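Making the bed: notes for the Seseck housekeeping morning

Hello all, lovely to see so many of you up at 8! Thank Svitlana Kobzar for the tea. Then straight in, no slides for the first bit.

Ask the room: who learnt to make a bed from their gran? (Hands up. Wait for the laughs.) Mine ironed her pillowcases, and I still think of her when I do a turned-back edge.

Start with the duvet. Shake from the foot end, let the air settle, then smooth outwards with flat hands -- flat, please, fingertips leave little tracks. A faint stripe in the weave is a gift here, it shows you at once if the cover has twisted.

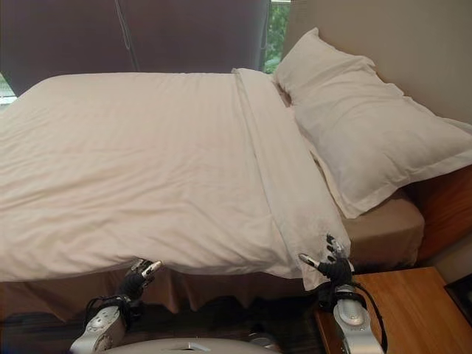

Now the fold, my favourite part! Turn the top edge back in one go, about a forearm deep, and pull both corners before you fuss with the middle. If a corner droops, lift it and lay it down again. Don't tug at it.

Pillows last. Flanged cases want the border flat all the way round, so pinch the corners out first. Plump, then stand them up.

Bed skirts: run a hand along the folds and move on. At Skositz we had 60 rooms and I lost whole afternoons to pleats.

Pause for questions. Stefaniia Dmytriv will want to talk about white covers against tan sheets -- let her, she's good on this.

Then everyone up, pairs, one bed each. Spare pillowcases are in the blue crate by the door.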